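Milero Handling Group
Posted Jun 22, 2021

Fault Analysis Technician, Soft Goods Gripping (fixed term)
Location: Grarnmont test floor
Reports to: Sowmya Marar, Test Safety

Background to the post

In March a gripper on the footwear cell failed to release on command. The fingers were closed on the lacing flap of a shoe when the release signal was sent. The controller logged the fingers as open. They were still closed, and the arm moved off to its next position with the shoe attached. The upper tore at the lowest eyelet and the shoe left the cell over the guard. No one was hurt. The cell was locked out the same shift and has not run unattended again.

The first report, by Elango Amin, put the fault down to a position sensor reading the drive side of the linkage and not the fingertip. A second test series reproduced the false open signal with the sensor replaced, so the first report is no longer treated as complete. The remaining candidates are lace or lining caught in a finger joint, creep in the plastic links under a long hold, and a timing error in the Kalico control layer that passes grip state to the arm.

We need one technician to work through these full time until the fault is closed.

The work

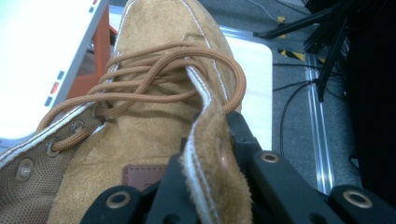 Most of the test series is manual handling of laced footwear with the same finger geometry that was on the cell. Grips are taken on the flap edge, with the laces left untied and loose over the instep, as this is the condition in which the March fault occurred. Suede is the main test material. It compresses under the fingertip and recovers slowly, and the force trace is harder to read than on smooth leather. You will run grip and release cycles in sets of 40, inspect every joint after each set, and write up what you find, including sets where there is nothing to find.

You will also:

Strip, measure and rebuild finger assemblies, keeping each one traceable to its test record.
Compare logged grip state against video and mark every disagreement, however short.
Repeat the hold tests at 26 N with the arm stationary.
Check the guard and emergency stop on the cell before any powered run and sign for it.
Draft the weekly fault note for Parvathi Kaimal, who decides whether the cell goes back into service.

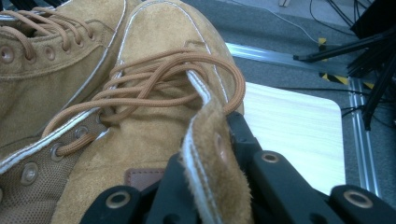
Flap-edge grip on a tan suede shoe, laces loose.

What we require

Two years or more in test, maintenance or repair of electromechanical equipment.
Lockout training, current or renewable before the start date.
Able to read a timing diagram and a simple wiring drawing without help.
Clear written English. Your notes will be used by people who were not in the room.
Willing to stop a test. Technicians on this floor have full authority to do so and do not need to ask.

Useful but not required: experience with textiles or footwear, basic scripting for log files, previous work on an incident investigation.

This is not a design post. Changes to the finger geometry are handled by Iyengar under a separate contract, and requests go to them through Macarena Benítez.

Terms

Fixed term, with extension possible if the fault is still open. Day shift only. Powered runs on the footwear cell need 2 people present at all times, so hours are fixed and remote work is limited to report writing. Safety shoes and eye protection are supplied. Relocation support up to $700 against receipts.

How to apply

Send a resume and one page describing a fault you traced yourself. State what you first thought the cause was, what it proved to be, and which test separated the two. Remove customer names and part numbers. Applications without the page will not be read.

Shortlisted applicants will be asked to the Grarnmont floor for a half-day practical: one finger assembly with a known defect, one log file, and a short written finding at the end. Travel is paid.

Questions about the post go to Leen Kanaan in the hiring office. Questions about the March incident will be answered at interview, where the full report can be read on site.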